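Open house at the Gerna tableware outlet, June

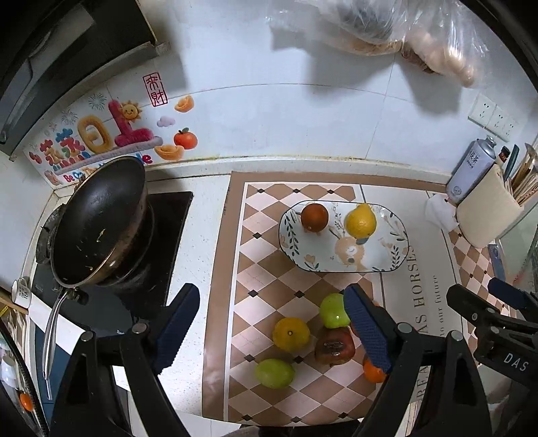
Plate with the animal and the flower, on a diamond-pattern mat. Kitchen counter.

Quick notes before I forget it all. Gerna opens the decorating shop once a year, doors at 7, parking gone by half past. Went in with the 62 bus crowd, big mistake, long line for wristbands.

Tour first. Toivo Mustonen took our group through – glazing room, kilns (only from behind the rope), then the decal tables. Best part by far. They slide the decals on wet and squeegee from the middle out. Fifteen minutes there, could of stayed an hour. Kiln room was loud, missed most of the firing talk.

Seconds sale in the back hall. Brillia bowls 4 dollars each, fair price. Nartey mugs gone before we got in. Temov had a table too, mostly trays, nothing I wanted. Bring your own newspaper for wrapping, they ran out early.

Food: one truck, dumplings, good. Coffee weak.

Would go again, but take the second tour – smaller group and teh guide isn't rushing. Cash only at the sale tables. Restrooms are past the loading dock, follow the green signs.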